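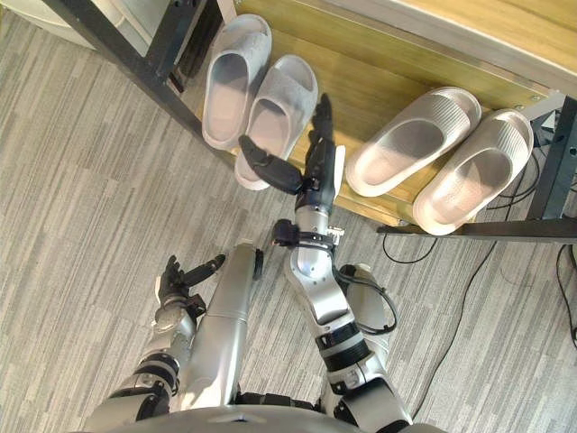
Thick soles, carpet underneath. The downstairs view of good manners.

The People Upstairs

2 min read

April — By Edin Tomić

Six in the morning, the ceiling starts. Heel, heel, heel, pause. Bathroom. Heel, heel, back again. I have never met the man above me for longer than one elevator ride and I could draw you his floor plan.

I live in Rodach, the big brick building past the rail bridge. 49 apartments, thin floors, good light. It was a button factory, then storage, then homes, and whoever did the last conversion spent the money on windows. Great windows. You can hear a spoon drop two floors up.

Footsteps are the hard one. Voices and TV travel through air, so a decent wall knocks them down. A heel doesn't bother with air. It hits the floor, the floor shakes, the joists shake, and my ceiling turns into a speaker. Impact noise is the term. You can stuff the gap with wool and it'll help some, mostly with the talking. The thump stays. Low, round, more felt than heard.

Maja Kneževič has been fixing floors for 29 years, runs the family firm out of a garage behind the bakery. Kneževič Floors, no website, picks up on the second ring. She came over to my place and just stood there a while with her head back. Then asked who was home upstairs. Then asked if he was tall.

"Tall people don't walk louder," she said. "Heel walkers do. He's a heel walker."

Her view is you fix it from above or you mostly don't fix it. A hung ceiling on rubber clips, sure, if you've got the hight and the cash. In Rodach it would have put the ceiling across the top of my nice windows. What she puts down when people let her is a mat called Castus, black crumbly stuff, 11 millimeters thick, under the new floorboards. I've stood below a room that has it while her nephew jumped up and down. Could hear him. Didn't mind him. Big difference.
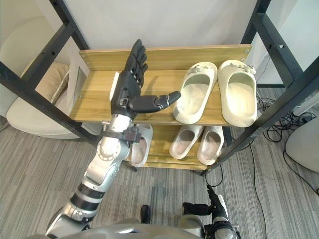 But most buildings run on habit, long before anybody pays for a mat. Sarketti Court, across the river, has the same age of floor as us and about half the complaints. Why? I spent an afternoon knocking on doors. Old tenants, for one thing, people who know each other's kids. A piano with posted hours. And shoes come off inside the door, everywhere, no sign needed. The furniture for it is never fancy. A two-tier rack with black metal posts, the kind punched with holes and slots, wooden shelves bolted on, a pair of cream slides waiting on top. A setup like that costs less than one visit from Kneževič. Does it work as well as Castus? No. It works tonight, though.

The other thing at Sarketti is they tell each other stuff. Note on the door — baby's teething, sorry, should pass. Note back. One woman on the third floor told me she used to lie awake furious at the scraping overhead, every night, eleven-thirty. Finally went up. It was an old man moving a table so he could get his wife's bed flat. She's helped him with it ever since, and says the scraping that's left doesn't wake her. Same table, same floor.

Maja had a version of that too. About one call in three, she figures, she ends up doing no work. Goes upstairs, has a coffee, comes down, and the person below has calmed right down because now there's a face on it.
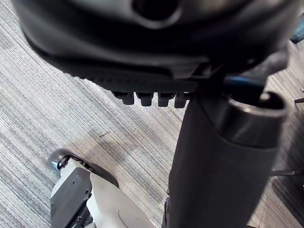

Home offices changed the hours, everyone agrees on that. Used to be the building emptied at eight and the loud part was the evening. Now it's all day, small sounds, and people at home on calls trying to hear over other people at home on calls. Vacuums at noon. A treadmill, God help us. And chairs. Everybody shops for an office chair by sitting in it, when the person downstairs has to live with whatever is going on below the seat — that big dark plastic shell, the tilt mechanism, the column, all of it passing your fidgeting on to the floor. Lean back, clunk. I put a rug under mine after Maja looked at it and then looked at me. It hadn't ocurred to me that I was upstairs of anyone.

Because I am. Second floor. There's a couple below me and I'd never once asked.

So I went down. Brought beer. They were nice about it, they had a list. The chair was on there, and cupboard doors, and something they called the marble, which none of us could work out. We sat in their kitchen with the lights low and listened for it. Nothing, naturally, I wasn't home.

I still haven't been up to see the heel walker. He's got a dog now, I think. Nails. I bought the man a pair of slippers and they've been sitting in a bag by my door since.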